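Speaker notes — Stacking data at the Tirkdale bench
Fri 20 March, afternoon session

Slide 1. Hello and thanks
Thank Fenna Vandenberghe for the invite, and for swapping slots with me. Say who I am: Orla Ní Bhriain, I look after data collection for the Stanberg project. Ask for a show of hands — who has ever sat down and recorded demonstrations for a policy? Wait for it. Those people already know half of this talk (sorry!).

Slide 2. The task
Three cubes, red, yellow and green. Stack them. A small child gets it in a minute and I still love watching an arm do it. We have 3,884 recorded episodes, and the full set goes out in June.
Don't rush this slide. People want to look at the arm, so let them look.

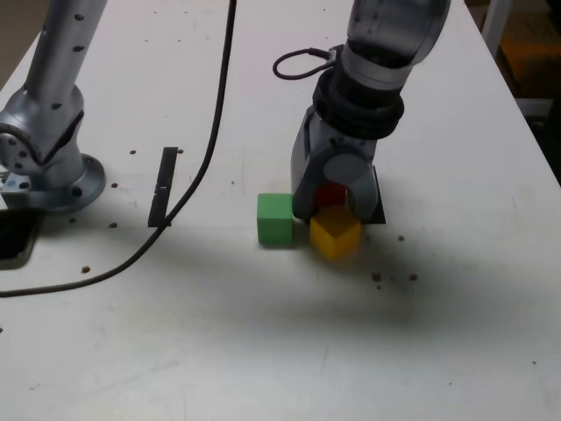

Slide 2: gripper down among the three cubes.

Point out how close together the cubes are. Green and yellow almost touch, and the fingers have to find a way in. Crowded starts like this one are where our first policy, Dimitrov, fell apart completely. It had learned from tidy layouts with plenty of space between the blocks, so it went for the middle of the clump and shoved everything sideways. Play the clip if the sound person is ready, skip it if not.

Slide 3. What counts as an example
One episode = one attempt, from the first move to hands off. We keep the failures and label them. We keep the slow ones too. In the first month we threw out 851 episodes for being "ugly" and I regret every single one, they had all the recoveries in them! Somebody will ask about operators: 33 people so far, most of them new to teleoperation, and you can tell them apart by how they approach a cube.

Slide 4. Later in a stack
Remind the room that the second and third placements are separate skills. The policy has to leave alone what is already standing.

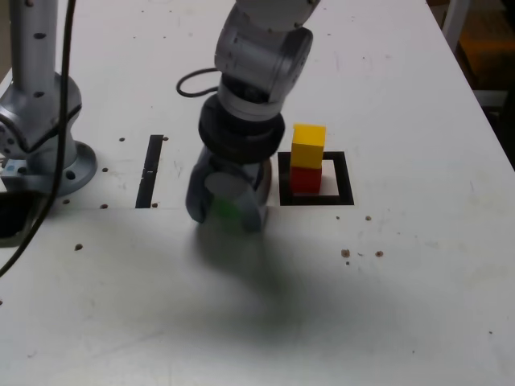
Slide 4: yellow on red inside the black square, green in the gripper.

Talk about the square. Red is toward the left half of it, and for us that is a perfectly good example. We want placements all over that white area — if every operator hit dead center, the model would never learn what to do from anywhere else.
Mention shadows here. The arm throws a big one over the table and we leave it in. Student, the small model we train from Dimitrov's successor, got noticeably steadier once we stopped fussing over the lighting.

Slide 5. How many is enough?
Around 2,000 episodes before the curve starts to flatten, for this task, on this bench. Say "on this bench" twice. Show the plot, give them time to read the axes.

Slide 6. Questions
If it's quiet, ask Fenna about her labeling tool. Slides go up on the Tirkdale page tonight. Leave the cable adapter for the next speaker.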